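Red velvety top with white trim has shed on my pale grey ottoman, and how do I wash it?

Posted in Laundry & Fabric Care

Delia Retamal

Hello all, hoping somebody can save me from myself. I bought a red short-sleeved top second hand in February, one of those sporty retro ones with a soft, slightly fuzzy feel to it and white ribbed trim with red stripes at the neck and on the sleeves. I love it. The trouble is I've got into the habit of chucking it on the ottoman when I get in from work, usually with whatever white thing I had on under it still stuck up the sleeve (I take both off in one go, I know, I know).
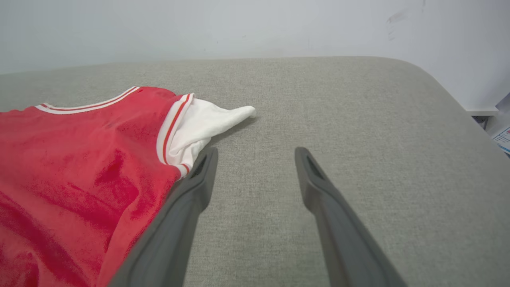 The top on the ottoman, white bit still poking out of the sleeve.

Last night I moved it and found a sort of pinkish bloom on the grey where it had been lying. It's very faint, and my other half says he can't see it at all, but I can. When I ran my hand over it I got a bit of red fluff on my fingers, so maybe it's only that? The ottoman is a Sudent and the cover doesn't come off, I've looked for a zip everywhere.

So two things really. How do I get the pink off the ottoman without leaving a big water mark, and how do I wash the top without turning the stripes pink? The care label has been cut out so I've nothing to go on. It was only cheap but I'd be gutted to ruin it. I've got a washing machine with a hand wash setting, if that helps, and a bottle of Protance that my mum swears by but I've never opened.

plumduff88

If you're getting fluff on your hand then start with the fluff! Don't go anywhere near it with water yet. Hoover it with the soft brush bit, then go over it with a lint roller, then look again in daylight. I had a burgundy cushion that did exactly this to a cream chair and nine tenths of it was just fibres sitting in the weave.

If there's still pink after that it's dye, and you want a white cloth, cold water and a tiny drop of washing up liquid. Try it round the back near the floor first and leave it overnight to see how it dries. Then dab, don't rub, and work from the outside of the mark towards the middle. To avoid the tide line, go over the whole of that panel with a barely damp cloth at the end so it all dries together. Takes ages but it works. I'd leave the Protance shut until you've read the back of the bottle and tried it somewhere hidden.

For the top, wet a bit of white cotton and press it on an inside seam for a minute. If it comes up red, you've got a bleeder. Either way I'd do it inside out, on its own, cold, short wash, with a colour catcher sheet in. Get it out the second it finishes. Mine went pink from sitting in the drum while I watched telly, not from the wash. Lay it flat on a towel with another towel tucked inside so the red isn't lying against the white trim. No tumble dryer, and don't iron the fuzzy side or you'll flatten it.

And take the white one out of the sleeve first :)

Escobar_Jo

just put it in with your darks at 30, mine's been fine for years

tea_and_pegs

I wouldn't do it with darks when there's white on it, sorry Jo. Agree with plumduff about the cotton test. The only thing I'd add is give it a good shake outside before it goes in the machine, you'll be amazed what comes off, and check your filter afterwards.

Also put a throw over the ottoman for now. Or a hook on the back of the door, that's what sorted my lot out.

Delia Retamal

Thank you!! Lint roller has got most of it, there's just one little patch left so I'll try the dabbing tomorrow morning when the light's better. Cotton came up slightly pink, so cold wash on its own it is. Off to buy colour catchers.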